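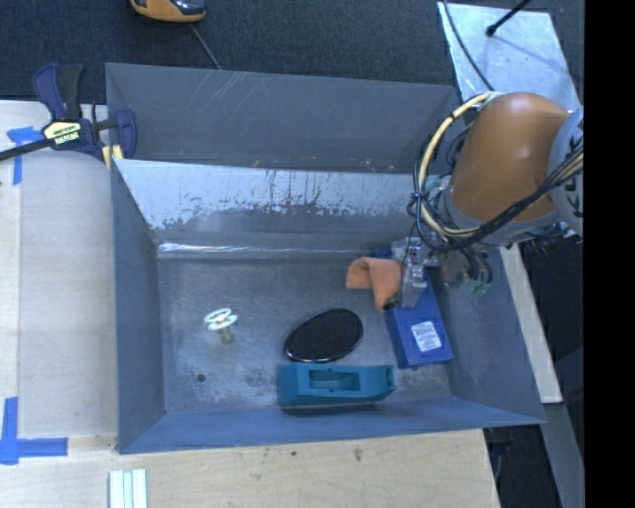

What Happens to the Finish

Paint on metal fails in small ways first. A scratch goes through the top coat, a corner gets rubbed bright, and a patch begins to flake. By the time most owners think about refinishing a cabinet, a trough or a storage bin, the wear has been going on for years.

The finishing shops in Paltgate see a lot of it. The town has 4 of them, most on the road out to Skuscombe, and between them they take in farm gates, patio chairs, file cabinets and shop shelving. August is the busy month, when people want their outdoor furniture back before fall.

At Tamayo, the oldest of the shops, every job starts at the front counter with a fingernail. If the old coating lifts at the edge of a scratch, it all has to come off. If it holds, the piece can be sanded, cleaned and painted over for much less money.

Stripping is the slow part. Small pieces go into a tank and come out the next morning. Large ones are blasted by hand, and the inside corners take the longest. After that the metal is washed, dried and hung up for powder, which is baked on at close to 400 degrees – 366 on the dial of Tamayo's older oven, a setting the shop arrived at by trial.

Fultano, across the road, still sprays wet paint. It costs less and can be touched up at home with a small brush. Powder is harder, but a chip in it is difficult to hide.

Prices start at about $100 for a chair. A customer with a plain steel box and no strong feelings about color can often do better by asking what is already going in the oven that week. Gray is the usual answer, followed by black.

Both shops ask for 2 weeks, and longer for anything with hinges.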